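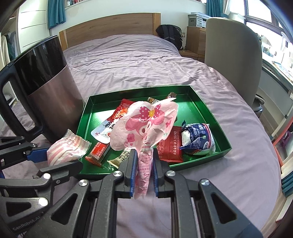
Pink wrappers, shiny packets and the green tray on the bed.

The tray on the bed, and other ways of getting to the bottom of a drawer

by Ansel Thibodeaux

When I wrote in the last letter that I'd be doing the small-things drawers this summer, I expected a polite silence, and instead I had 109 emails, which I think is a record for this newsletter and certainly a record for anything I've written about drawers. Thank you, all of you! I've read every one, some of them with a biscuit in my other hand, and what came through very clearly is that we all have a place at home where the snacks and the toiletries and the odds and ends have got in together and made friends. For some of you it's the bedside cabinet, for some it's the bottom of a rucksack, and one reader in Joltusden keeps hers in an old bread bin and wouldn't hear a word against it.

So this time I want to go through the tray method properly, as I've only ever mentioned it in passing and I can see from your letters that I left out half of what matters.

You need a bed, made, with a plain sheet or cover on it. I know people like to do their sorting on the floor, and if your knees are better than mine then do carry on, but a bed is a lovely height and there's plenty of room to push things about. Plain matters more than you'd expect. So many of these little packets are pink or red or striped or have a cartoon face grinning off the front, and on a busy duvet cover they vanish. I did one whole afternoon on a flowery quilt at my sister's and was still finding sweets in the folds at bedtime. A lavender sheet does very nicely. You don't need to iron it, goodness knows, a few wrinkles never hurt anybody, and they stop round things from rolling off.

Then you need a tray. Shallow is what you want, with low sides, so that you can see everything in it without stirring it up. A deep box feels roomier in the shop but within a week it has a bottom layer, and the bottom layer is how we all got here. Green happens to suit me, as red packets show up against it so cheerfully, but the lid of a biscuit tin would do, or a baking tray that has seen better days and been given a good scrub. I've had mine for years and it came from the hardware stall at Grorwood market, where I went in for picture hooks.

Now tip out the drawer. All of it, please, on to the sheet and beside the tray, and resist the temptation to start with the drawer half full because you "know what's at the back". I have never once known what was at the back. Give yourself 20 minutes, put the radio on, and tell whoever else is in the house that the bed is spoken for.

The first pass is food only. Anything you'd eat goes into the tray and anything you wouldn't stays on the sheet, and I'd ask you to do this without looking at dates yet, or you'll spend the whole time squinting. Little savoury packets, wrapped sweets, small bars, the gold crinkly ones that come out at parties and are never seen again until the following year, in they go. Don't arrange them. There's a kind of person (I am that kind of person) who will begin lining the packets up by colour before the drawer is even empty, and it's a very pleasant way of getting nothing done.

The second pass is the one most of you wrote to me about, and it's the pads. They are packaged so prettily these days! Pink and white stripes, rabbits with spotted bows, flowers in the corners, all of it in that same shiny, crackly plastic they use for sweets. I had a letter from a father of two girls who had bought a whole pack thinking they were marshmallows, and he'd got as far as offering them round in the car. His daughters have forgiven him, he says, but it's brought up at Christmas. In poor light, in a hurry, with one hand in a drawer, the two really are easy to muddle, and it's just as annoying the other way about, when you reach into your bag for a pad and come out with a packet of something chewy.
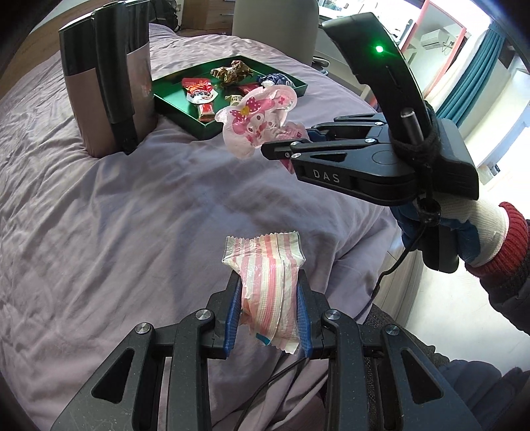 My answer has always been to give the pads a home of their own and to choose one that feels different to the hand, so that you could find it in the dark. A tall tin or tub is ideal, with the tray for the food next to it. Stand it upright, put the pads in on their ends, and let it live wherever you'd naturally reach. If it's a colour you like looking at, so much the better, as it's far more likely to be left out where guests can find it and needn't ask. I feel quite strongly about that last part. A friend who comes to stay shouldn't have to whisper on the landing, and a tub on the bathroom shelf saves everybody the bother. The same goes for a teenager's room, where I'd let the teenager pick the tub and then say no more on the subject.

While they're in your hands, give each wrapper a quick look over. A bit of creasing is neither here nor there, they get squashed in bags and spring back well enough, but if the seal has come open or there's a hole in the plastic then out it goes. I used to keep those "just in case" and I've stopped. It's the sort of thrift that only makes you cross later on.

Third pass, back to the tray, and now you may put your glasses on and look at the dates. You'll find most packets are perfectly fine and a few will surprise you. My own worst, since several of you asked, was a cereal bar that had moved house with me from Greenberg Road, and I'm sorry to say that it looked exactly as it had on the day I bought it. Anything past its date goes straight in the bin. Anything with less than a month to go gets moved to the front of the tray, where people will eat it without being told.

What's left on the sheet after all this will be the proper rubbish: hair bands, a key, foreign coins, the cap of a pen. I leave that to your own judgement, and will only say that if you've no idea what the key opens you should hang it on a hook for a season before you throw it away. I threw one out in a fit of virtue and had to have the shed door taken off.

A few of your questions, in no special order. Margins were tight on how often to do all this, with some of you keen on weekly and others plainly hoping I'd say never. I do mine 4 times a year, and more often in a hot summer when there's chocolate about. Several people wanted to know whether the tray goes back in the drawer afterwards, and yes, if it fits, it should, and if it doesn't fit then measure before you buy another (I own 6 trays and only two of them go in anything). Somebody asked about labels. I use the Fernix ones with the rounded corners for my jars, but I wouldn't label a snack tray. Everyone can see what it is, and a label only makes visitors feel they oughtn't.

To the reader with the new puppy: top shelf for the lot, food and pads alike, and a lid on the tub.

And to everyone who asked what to do about a partner who puts empty wrappers back in with the full ones, I have no method for you at all. I've been living with the same habit for a long time now. The nearest I've come is a small paper bag hung on the drawer handle, which gets used on good days.

In September I'll be moving on to the kitchen cupboard with the takeaway sauces in it, so if you have one of those, and especially if you've found a way of keeping soy sauce from welding itself to the shelf, do write in before then. Photographs are welcome, and so are confessions. The address is the usual one at the foot of the letter, and please put "sauces" in the subject line so that I can find you among the drawers.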